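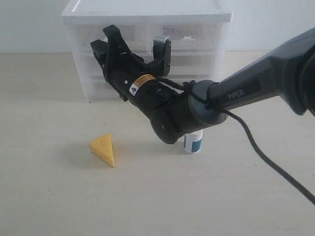
Saulius Kuusk says the trick is to stop folding fitted sheets altogether, just roll them up and jam them in a pillowcase, and he told me so before I'd even gotten my bag off my shoulder at the Burkholm linen swap. I had a fitted sheet in each hand when he said it, both of them folded into the sort of lumps I've been making since college, so I wasn't in a position to argue.

The swap is back, is my news, and it's going to be a regular thing! The people who run it confirmed this week that it will happen every other month, starting in June, in the long downstairs room at the Bristier building on Beyene Street. Until now it had only happened when somebody got around to organizing it, and there was a stretch where I'd given up checking.

If you've never been, it works like this. You go through your linen closet and pull out the sheets, towels, blankets, tablecloths and curtains you don't use. You wash them. You bring them over, you pay 2 dollars at the door to cover the room, and you hand your stuff in at the long table. Then you walk around and take home whatever you like. There are no points or tickets, and you don't have to bring anything to take something. I asked about that twice, once for me and once for my sister, who just moved into her first apartment and owns a single towel.

The last one had 1,578 items handed in, and 1,377 of those went home with somebody. I love that they keep a tally. The number gets written on a sheet of brown paper by the coat rack, and people kept wandering over to look at it with their arms full of blankets. What's left over gets sorted again at the end of the day. Decent towels go to an animal shelter, the worn cotton is cut up for rags, and the good blankets are boxed and held for the next swap.

I should say how I got my own pile together, because a reader wrote in after my last column on hallway storage and asked where a person is even supposed to start. I started by taking everything out and putting it on the bed. All of it. This was a mistake at nine at night (I slept under a heap of beach towels), but it did mean I could see what I had. I had flat sheets for a bed size we got rid of years ago. I had a tablecloth with a gravy map on it that I'd been saving for a more casual Thanksgiving. I had curtain panels from the old place, hemmed for windows I don't live with anymore — and they were lovely, and they'd been in a bag behind the vacuum since the day we moved.

The sheets were the slow part. None of mine had labels left that I could read, so I ended up stretching each one over the mattress to find out what size it was, and then writing the size on a bit of masking tape. Please do this before you come. The folks at the handing-in table were very nice about mystery sheets, but they had a whole bin of them by lunch, and those are mostly the ones that didn't find a home. A sheet marked "queen, deep" was gone before it hit the pile.

A few things they won't take, and this list is a little different from last year's. No pillows, no mattress pads, no electric blankets, and nothing with a rip bigger than your hand. Comforters are okay again, which they weren't for a while, as long as they've been washed and tied up with string or stuffed in a bag you don't need back. Bath mats are fine if they don't have the rubbery backing. Curtains are welcome, but take the hooks out first. I did not take the hooks out first and I have a snag in my good cardigan to show for it.

The other new thing is a mending corner, with a couple of sewing machines you can sit down at and a box of thread in every shade of beige. You can bring something from home or fix up a piece you've just picked out. I watched a man turn a bedsheet into two kitchen curtains while his kid read a comic under the table, and now I'm convinced I can do it too. (I can't. I sewed a pocket shut in home ec and it stayed that way.) There's a sign-up sheet, with 8 spots an hour, and it was full by midmorning last time, so put your name down as soon as you come in and do your browsing after.

Somebody always asks about stains, so I'll pass along what I heard at the ironing board. The woman next to me swore by Firnimix, the powder in the tub, left on overnight in cool water. The man on her other side said he'd tried it on a tablecloth and ended up going back to plain dish soap and sun. They went around on this for a good while. I've got a tub of the stuff under my own sink and I've never measured it properly, so I'm staying out of it. What they did agree on was keeping anything with a stain out of the dryer until you're sure the stain is gone, and I wish I'd known that before the gravy.

Parking is better than it used to be. The lot behind Bristier is open to swap people now, and you come in through the side door, where there's a ramp, so you can wheel your stuff in. I saw strollers, a little red wagon and one very full office chair. Doors open at ten and handing-in stops at two, then browsing goes on until three. If you want towels, go early. If you want blankets, my feeling is that later is better, since the big ones come in with people who had to go home for a second load.

I came away with a set of striped pillowcases, a wool blanket in a green I'd never have bought, and a tablecloth for the tablecloth I gave up. So yes, my closet is less empty than I'd planned. But the door closes! I can reach the spare toilet paper without a towel landing on my head. And my sister got enough bath towels to last her until she's forty, plus a shower curtain with herons on it that I'm still a bit jealous of.

I did ask Saulius to show me the pillowcase thing properly before we left. He laid the case flat, rolled the fitted sheet around the flat one, shoved the whole bundle in and folded the open end under. It took him no time at all, and it looked like a loaf of bread. He stacks them on end, he said, with the open side down, so you can pull out one set without the rest coming along for the ride. I've done three beds' worth since then and the shelf hasn't slid once.

One small correction to what I wrote last time: I said the swap took shoes. It doesn't, and it never did, and I'm sorry to the person who carried a bag of boots down Beyene Street on my account. There's a separate coat and boot day planned for the fall, in the same room. They haven't picked a date, and I'll put it in the column when they do.

If you'd like to help with the sorting in June, they'd be glad of a few more hands for the last hour, when the leftovers get boxed up. You don't need to sign up anywhere, just stay on after three and look for the person with the tape gun. Bring your own bags either way. They ran out last time, and I walked back to the car wearing the blanket.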